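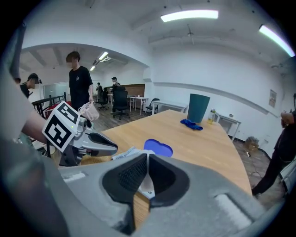
# Chapter 10: Hand-held Grippers as a Supplied Kit

A hand-held gripper lets a person carry out a task while the tool records it. The jaws match those later fitted to an arm – no arm is needed at this stage. This chapter reviews one such product, the Clakus two-hand kit, as sold by Dummont.

## 10.1 Scope of the review

The kit is judged on three points: grip, tracking and set-up time. Tracking relies in part on printed markers, such as the black squares on the white cube mounted on the left-hand gripper. Typical table-top items include cloths, bottles and flat plastic shapes, and each loads the finger pads in a different way.

Trials were run by Lenka Beneš and Iker Carrasco in February. They logged 212 usable takes out of 300. Set-up took roughly 10 minutes per table.

Section 10.2 deals with the finger pads. Marker placement is covered in 10.3, and the supplier's terms – including spares and repair – in 10.4. Readers should have worked through the exercises on jaw force in Chapter 9.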